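I've been trying to get the water bottle situation under control, and last week I finally sat down and did it. We go through a lot of the small plastic ones. My sister Stela Stoica buys them by the case when they're on sale, and for most of August there were two cases stacked by the back door and a drift of half-finished bottles on every flat surface in the house.

The problem is mostly the half-finished ones. Somebody opens a bottle, drinks a third of it, puts it down, and can't tell later which one was theirs. So it sits. Then another one gets opened. I poured out so many of these that I started keeping a bucket by the sink for the houseplants, and the plants have never looked better.

What I ended up doing is pretty basic. There is one tray on the sideboard for open bottles. You write your initial on the cap with a marker. If it's still there at dinner time, it goes in the plant bucket and the empty goes to recycling. Full bottles stay in the case by the door, and two go in the fridge at a time. I had tried keeping more in there and they rolled around and knocked into the eggs.

The other change was the tablecloth. The old one was a plain dark green that showed every ring and every crumb. I replaced it with a light gray floral with ferns and a bit of soft orange in it, from a Papadakis remnant bin. I paid less than I would have for lunch. It's forgiving. A few drops on it disappear into the pattern, and I don't feel like I have to run over with a towel every time someone unscrews a lid.
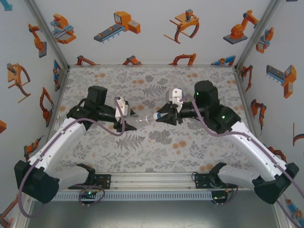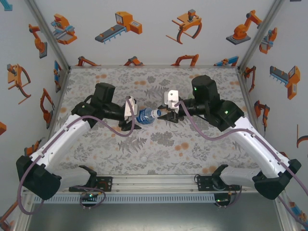

*Last updated: Tuesday*

Caps are worth a few words. I used to toss them in the trash because years ago I was told they couldn't go in recycling. I called our hauler and the woman on the phone told me to empty the bottle, squash it a little, and screw the cap back on before it goes in the bin. Loose caps are too small and fall through the sorting equipment at their plant. Your town may do it differently, so check. Ours also said to leave the labels on, which saved me a job I had been doing for no reason at all. I used to peel every one of them and then pick the glue off my fingers.

The small bottles have thin walls, and the trick to opening one without a spill is to hold it up near the neck where the plastic is stiffer. If you grab it around the middle and twist, it caves in and you get water down your sleeve. Stela does this every time and blames the bottle.

I also bought a reusable one, a Bravska, to see if I could get the rest of the household to switch. It holds more than the plastic ones and it doesn't sweat on the table. The lid has a rubber ring that needs to come out and be washed, and it took me a while to find that out. I use it every day now. Stela used it twice and went back to the case by the door. I'm not going to push it.

If we all switched I figure we'd save almost 100 bottles a month in the summer, going by the number of cases I've carried in from the car. That's my own estimate and I haven't kept a tally.

Next up is the cabinet under the sideboard, where I've been shoving tote bags and old lunch containers. I know for a fact there are lids in there with no bottoms. I also have a Grimlow shelf insert still in its box that was supposed to go in that cabinet in the spring, and I need to measure before I open it, as the return window may already be gone. If it doesn't fit, it can go in the laundry room and hold the detergent.

The bucket by the sink needs a better spot too. I kicked it over this morning.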